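4. Rules for Preparing and Marking the Shared Workspace

The safety rules in Section 3 tell the operator when the arms may move. They say very little about the table itself, and in our experience the table is where most disagreements between operators begin. One person calls a trial complete when a block touches the target area, another person wants the whole block inside. One person moves the start position a little because it is easier to reach, and does not write it down. For this reason we wrote a separate set of rules for the surface, which we call the Clollasine table rules after the project in which they were first used. The rules were drafted by the second author, Đạt Khổng, and tested at our laboratory in Iltgate.

4.1 Marking of the target area

The first rule is that the target area must be marked on the table, and not only in the software. Black tape on a light surface is preferred. The tape forms a closed square, and the operator must be able to say, by looking from the normal working position, which side of the line a block is on. Figure 3 gives two moments of the block task, with the target square and the stack in (a) and the lifted block in (b).
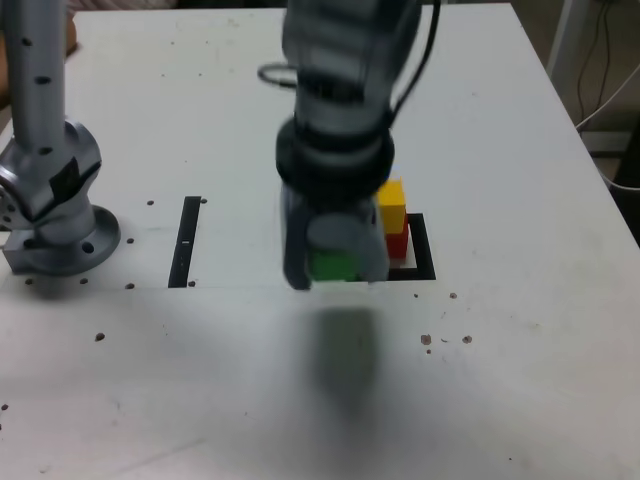 Last updated: Wednesday, January 24, 2018

The inner edge of the tape is the limit. We discussed for a long time whether the outer edge would be better, as it is more generous to the robot, but tape is often cut by hand and its width is not the same on all sides. A block that lies on the tape is therefore recorded as "on line", a separate result from "inside" and "outside". In the earlier version of the rules there was no such result, and operators chose between the other two according to their mood. For a stack, the lowest block decides the result. An upper block which is offset from the one below it is accepted if it stays in place without support after the gripper has opened and moved away.

Other marks are permitted when the task needs them, for example a strip that gives a reference line between the two arms. Every such mark must be named in the task sheet. Marks left from a former task must be removed before the new task begins. This sounds obvious, but in the first month we had one sheet that referred to "the line" while the table had two.

4.2 Condition of the surface

We do not require a new or perfect table. A surface in daily use gets scuffs and small marks, and a rule that forbids them would only be ignored. What we require is that the operator wipes the surface at the beginning of each session and notes any spot inside the target area which could be confused with a part of the task. Spots outside the target area do not need to be noted.

Shadows are more difficult. The working arm nearly always puts a shadow on the surface near its own gripper, and its darkness changes with the ceiling light. The rule is that the lights stay the same during one session. If somebody has to change them, a new session number is given. The Dremus logging program can store the session number automatically, and we recommend to use this function instead of typing the number by hand.

4.3 Handling of the blocks

The task uses three blocks, one red, one yellow and one green. Their order in the stack is written on the task sheet. Their start positions may vary, because a policy trained from only one start position is of little use to us, but the variation must be inside the start region given on the sheet. A block may touch another block at the start. It may also touch the tape from outside. It may not stand on the tape.

Ngân Dương observed during the trial period that operators like to correct a block by hand when it has rotated a little after a failed grasp. We now forbid this. A block is touched by a person only between episodes, and only after the arm concerned has stopped and the operator has said the word "clear" aloud.

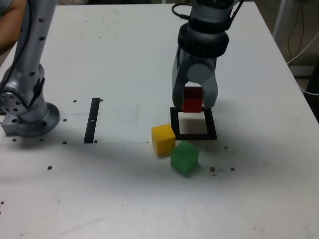
It follows that a failed grasp must be treated as a part of the episode. If the robot can try again, it tries again, up to 3 attempts for each block. After the last attempt the episode is closed and kept in the data with the result "not completed". We ask operators not to delete such episodes. Of the 3775 episodes collected under the rules, 66 were closed in this way, and they were useful to us later when we looked for weak points in the approach path.

4.4 The second arm

When only one arm is doing the task, the other arm is still part of the workspace. It must be parked in a position which is written on the task sheet, and its cables must not lie across the target area or the start region. The parked arm is not to be used as a handrest or as a place to put tools. It is treated as able to move at any time, and the distances of Section 3 apply to it without any reduction.

For cables on the moving arm we have one rule more. The loop at the wrist must be long enough for the full rotation needed in the task, and short enough that it does not reach the surface at the lowest position of the gripper. The operator checks this by moving the arm slowly through both extremes before the first episode.

4.5 Experience with the rules

The rules were used by 8 operators, who had different amounts of practice with robots. The complaint we heard most was about the paperwork, especially the task sheet, which in the first version had two pages. It was shortened to one page in April, mainly by removing questions whose answers were already stored by Dremus. The operators accepted the "on line" result quickly. The rule about not correcting blocks by hand was broken more often than any other, and we now repeat it at the start of each session.

We have not yet tested the rules with soft objects. In the follow-up project, Vi, the target is a folded cloth, and the inner edge of the tape is probably not a good limit for a thing that has no fixed shape. Until we have a better proposal, the Vi operators record the result together with a short comment in free text.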